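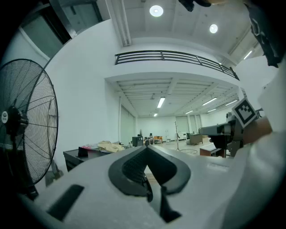

**Status:** open, waiting on firmware
**Device:** Nadby 21, retail unit, Dodville build

Handset drops from fast charging to 500 mA once the battery passes 70 percent and stays there until the cable is pulled. Reproduced with the Rolley wall charger and with a bench supply. First suspicion was the thermal limit, so the test was repeated with the back cover off and a black pedestal fan, the type on a floor stand with a round wire guard, set to blow across the phone. Same drop, same percentage.

**Tried so far**

- Factory reset: no change
- Second cable, shorter: no change
- Battery swapped for a new Wibisono cell: drop still occurs
- Charging with phone powered off: holds full rate to the end

The last result points at software. The log shows the charge service restarting 200 ms before the current falls:

`chgd: policy reload, limit=500`

No temperature flag is set at that point.

**Saturday, R. Echevarría:** Rolled back to the July firmware. Full rate held past 70 percent on both chargers. Log attached. Escalated to the power team; please keep the unit on the July build until they reply.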